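The Trimholm Demonstration 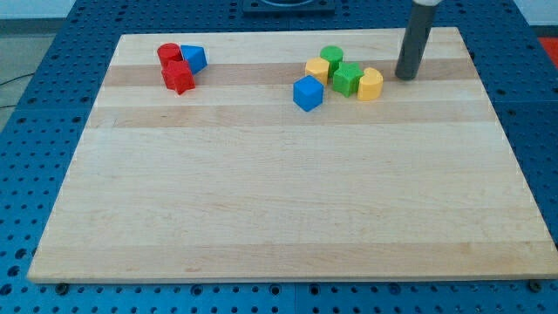

By the time the Drotavance people pulled the cover off, Areti Kourkoulas had already written her first sentence. It said the company would begin deliveries in December. She had left out the year, as the company had.

The truck was called the Ding. A man in a gray sweater explained that the name had tested well. He had a microphone clipped to his collar and he walked back and forth in front of the grille while music played, and then the music stopped and he said the number.

"Six hundred and thirty-one miles."

People clapped. Most of them had been bused up from Kaltville, and most of them, as far as Areti could tell, had put down deposits. The woman next to her had a lanyard that said FOUNDING DRIVER.

"On a single charge," the man said.

Areti put her hand up. He looked at it, smiled, and took a question from the other side of the room about paint.

Afterward they were let outside to see it move. The Trimholm test track was an old airstrip with weeds in the seams, and the Ding came out of the hangar on its own power and went down to the far end and turned. It was quiet, she would give them that. It came back at the speed of a man on a bicycle. Then it went into the hangar again and the doors closed.

"Can I drive it?" she asked the press girl.

"We're doing drives in the next phase."

"What phase is this?"

The press girl checked her phone. "Reveal," she said.

Areti walked out onto the strip while the others lined up for sandwiches. She had covered five companies like this one. Two were gone, one was making golf carts, and the other two still sent her a newsletter. Every one of them had shown her a long number and a short drive.

An older man in coveralls was rolling up an extension cord by the side door. It was a thick orange one and there was a lot of it.

"How far does it go?" she said.

He kept rolling. "Didn't you hear him?"

"I heard him. I'm asking you."

"Battery that's in it now?" He looked at the hangar, then at the cord. "Fifty-nine. If you keep the heater off."

"And the other battery?"

"That's a real good battery," he said. "I've seen the drawing."

She asked if she could use his name and he said no, and she asked if she could use the number and he thought about it for longer than she expected. His mother-in-law had a deposit down, he said. She'd picked the green. He hung the cord on its hook and went in without telling her yes or no.

The woman with the lanyard had saved her a seat on the bus. There was a folder on it with a pen inside, a good heavy pen, and a card that said she was one of 1,613 friends of Drotavance.

"Well?" the woman said. "Isn't it something?"

"What did they tell you about when you'd get yours?"

"December."

"Which one?"

The woman laughed and patted her arm, and then she stopped laughing and opened her own folder and began to look through the pages. The bus pulled out past the gate. Areti crossed out her first sentence and wrote down fifty-nine, and sat looking at it as far as the highway.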